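**Workshop notes: looking after the Okell kitting cell**

The Okell cell has now picked 1,300 kits, and Vy Lã has written up how she wants it cared for between shifts. The two arms themselves need very little. Most of the trouble comes from fingers and bins.

Fingers first. Wipe the flat faces with a dry cloth at the start of the day and check that both tips close square. Scuffing is fine. A chipped tip is not — swap the pair, never just one side, and log it in the Saxena sheet.

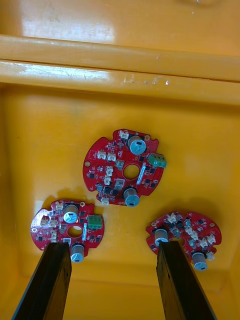 The boards are the fussiest part to grip because of the tall capacitors. If the arm misses the same board twice, stop and rerun the wrist camera check before you touch the grip force. It takes about 20 minutes. Glare off the yellow plastic can throw the colour settings out, so leave the overhead lights as they are while it runs.

Each kit is one solenoid, one board and one wire harness, set out on the foam in the steel tray. Replace the foam when it stops lying flat. Harnesses still tangle, and Vy would like them spread out by hand when the bins are filled.
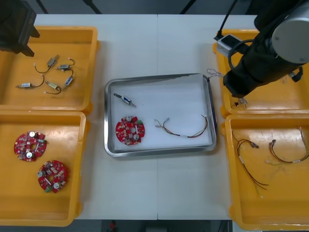 *The kitting table, with parts trays on both sides and the steel tray in the centre.*

The next full service is due at 2,000 kits. Spare fingers are in the Prateo cabinet, second drawer.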